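Second month of robotics club

I said I would write more often once the semester got going, and then the semester got going. Anyway, the club has been meeting in the evenings on the Paterson side of campus since September, and we finally have a task we all agree on: put the red caps on the pegs.

The task comes from the Tarnulach student challenge. Each team picks a small assembly job for two arms, records 80 runs by hand, trains on those, and then lets the arms try it alone. We called our project Zovico, mostly so the shared folder would have a name.

My job for October was the recordings. I drive both arms from the leader handles while someone else resets the table and writes down the time. A run takes me 140 seconds on a bad night. The rules allow 135, so I still have to find 5 seconds somewhere.

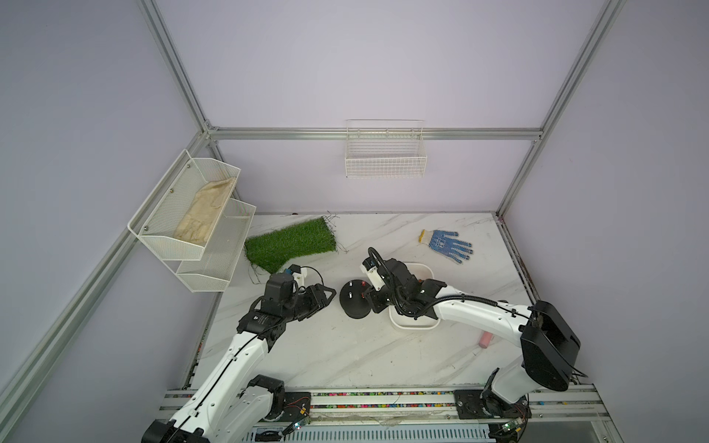 I had expected the driving to be the hard part, and it was for the first week. Your hands want to move at normal speed and the arms lag a little, so you overshoot and then correct, and the correction ends up in the data too. I threw out my whole first evening. After that I slowed down on the approach and sped up everywhere else, and the runs started to look alike.

We also argued over who should do the driving. One group wanted a single driver for all the runs, and the other wanted everyone to take a turn. We settled on 2 drivers, me and a sophomore who is much steadier than I am. Her runs come in under the limit nearly every time.

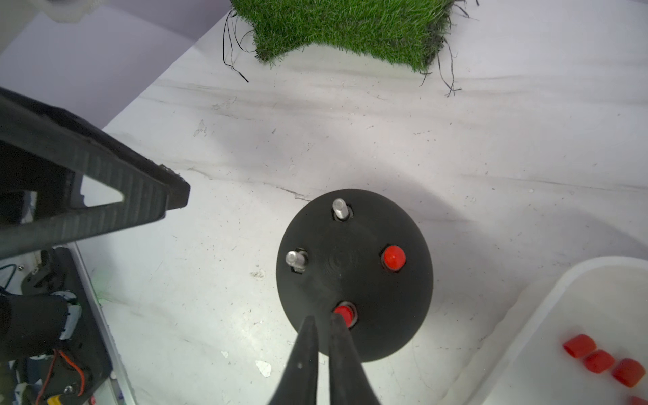 Camera views were the next thing on my list. The Clekon software we use plays back every view of a run side by side, and I spent most of a Saturday's worth of hours going through them. From the wrist you look straight down on the black disc, and the fingertips hide part of the lower red cap right when I most want to see it. The cap on the right side is in plain view, and so are the two bare metal pegs. I have started coming in from a different angle to see if that helps - too early to say.

Next up is the first training job, which has to wait for our slot on the lab computer in November. Until then I'm recording.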